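Teach it like you'd teach a tired person

Quick one, written on a train, so forgive the mess.

I keep hearing that the way to get a robot to do a chore is more demonstrations. 400 of them. Then 400 more. Fine. But who is giving the demonstrations, and how, and at what time of day? That part gets one line in the write-up if you're lucky.

I've done two kinds. By hand, where you grab the arm and push it through the motion like walking a kid across a dance floor. And by remote, sitting a few feet off with a controller and watching. Most people I know have gone over to remote and won't hear a word against it. I will say a word against it.

By hand you feel things. You feel the elbow running out of room. You feel the wrist getting to an angle it can't leave gracefully, and you back off before it happens. Remote, you get none of that. You get a picture and your own nerves. So you slow down, you hover, you do this little shuffle before every grasp -- and the robot learns the shuffle. Of course it does. You taught it.

We had a policy at Skumow in June that paused before every single pickup. Went looking for the bug for two days. No bug. It was Hiba Sleiman and me, hesitating, 225 times over.

I'm not saying go back to shoving arms around. It's slow, your own hands end up in the camera view, and anything heavier than a desk arm will wreck your shoulder. Remote wins on volume. I just think we've let volume do all the arguing.

What I'd want instead: fewer takes, better teachers, and throw out the bad ones the same afternoon while you still remember why they were bad. Six clean runs before lunch beat a long session where everybody is cooked by the end. Pay the people doing it like it's skilled work, becuase it is. Let them say "that one was garbage" without it counting against their numbers.

And pick tasks where the demonstrator has to care. Blocks teach you nothing about your own bad habits. Flowers do. A stem bends, it rolls, it's never where it was the last time, and you find out fast wether your operator is any good.
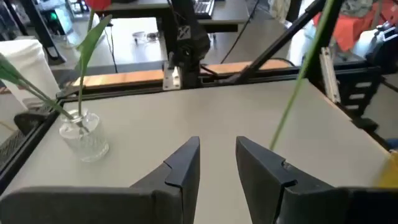
Siham Atallah: I'd push back on the throwing out. We kept our ugly runs at Queiroz and the recoveries in them were the most useful thing we had. Clean demos only show the robot a world where nothing slips.

Fair, and I half agree. Keep the recoveries. A fumble with a good save after it is worth having. A fumble that just trails off into the operator sighing and hitting reset, no. Somebody has to sit there and tell those two apart, and right now that's nobody's job on any team I've worked with. Make it a job. My stop's coming up, more on this Saturday if I get to it.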